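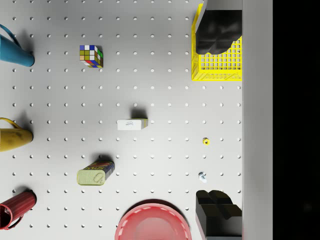
图1 仿真环境腕部相机视图,洞洞板台面,混合物体布局

讲稿备注:腕部视角下的抓取规划与感知接口
Urkia 项目组,2026年3月25日

第1页 开场
先放图,停几秒再讲。说明今天只讲软件:感知输出什么,规划器拿什么,中间的接口怎么定。机械部分不讲,有人问就留到最后。
项目代号 Urkia,仿真端用 Flement,任务调度用 Ketgate。两个名字后面会反复出现,这里交代清楚。

第2页 为什么从这个布局讲起
物体尺度差别大。下方的粉红色大碗只露出一部分,右侧的黄色六角螺母和银白色螺栓在画面里只占很小的面积。同一个分割模型要同时处理两头。
台面是带规则圆孔的白板,孔边有浅阴影。纹理周期性强,特征匹配容易错位一个孔距。早期版本的里程计对齐就栽在这里,平移误差正好是孔距的整数倍。现在的做法是台面点不参与配准,只用物体轮廓和机械臂正运动学。
提醒:讲到这里不要展开正运动学标定,时间不够。

第3页 自遮挡
两侧指尖一上一下都在画面右侧。上指正好压在黄色网格筐上方,筐体能看到的部分有限。
处理办法:
夹爪掩膜由关节角实时渲染,不用固定掩膜。固定掩膜在开合过程中会漏掉边缘像素。
掩膜外扩2个像素,再送进分割。
被掩膜切开的物体标记为 partial,规划器收到 partial 不直接生成抓取,先申请一次换视角。
网格筐另有一个问题:镂空处的深度取到的是筐后面的东西,点云碎。分割后先做闭运算,再求包围盒。

第4页 截断物体
左边三个杯子都侧躺着,都没有拍全。青蓝色那个杯把朝上拱,深红色那个杯把在下方。杯把方向决定抓取轴,所以姿态估计必须输出杯把方位角,以及这个角的置信度。
置信度低于阈值时退回圆柱模型,按杯身夹取。退回策略写在 Ketgate 的配置里,不写在规划器里,方便现场改。
口头补一句:圆柱模型对带竖槽的杯身也够用,槽深不影响宽度估计。

第5页 标签与姿态
罐头上有 SPAM 字样,罐体是斜的,盖上有拉环。印刷文字对识别类别有帮助,对姿态帮助不大。我们把类别和姿态拆成两个消息,时间戳各自独立。
中间的白色小盒子正好相反:字迹很淡,读不出来,姿态靠轮廓就能定。类别给 unknown_box,允许抓取,不允许分拣。
魔方的色块是打乱的,顶面和一个侧面可见。颜色不作为实例特征,只用边长约束。早期按颜色聚类,一个魔方会拆成好几个实例,演示时可以提一下。

第6页 数据
训练用了962个仿真布局,留出209个做验证,划分按布局切,不按帧切。按帧切会让相邻帧同时进两边,指标虚高。
深色阴影会被当成物体边界。白盒子上方和右侧就有一块。对策是光源方向随机化,同一布局换光重渲,标签不变。
不在这一页报准确率,听众会只记那个数。

第7页 规划器接口
输入:实例列表、包围盒、partial 标志、类别、姿态、各自置信度。
输出:抓取位姿、预抓取位姿、夹爪开度。
超时设为800毫秒,超时返回上一个有效解并置 stale 位。Ketgate 看到 stale 不执行,重新请求。
螺母和螺栓挨得近,夹爪指尖比它们都大。碰撞检查要把邻近小件当障碍物,不能因为点数少就滤掉。滤波阈值按类别设,紧固件类关掉离群点滤除。

第8页 工具链
回放工具叫 Urrutia,读 Flement 的日志,逐帧对比感知输出和真值。支持按 partial、stale 过滤。
现场演示:加载图1对应的布局,打开夹爪掩膜图层,再关掉,让听众看分割结果的差别。
如果投影分辨率低,跳过螺母那一步,直接看网格筐。

第9页 未解决的问题
换视角的代价目前是常数,没有考虑运动时间。
碗的内壁光滑,略有反光,真机深度在这类表面上有空洞,仿真没有模拟这一点。7月的版本计划加入深度噪声模型。
右侧的灰色竖条现在按静态障碍物写死在场景文件里,换工位要手工改。

提问环节备用
问到为什么不用固定外部相机:答两者都接了,外部相机只做粗定位,接口相同。
问到是否开源:接口定义可以给,场景文件暂时不给。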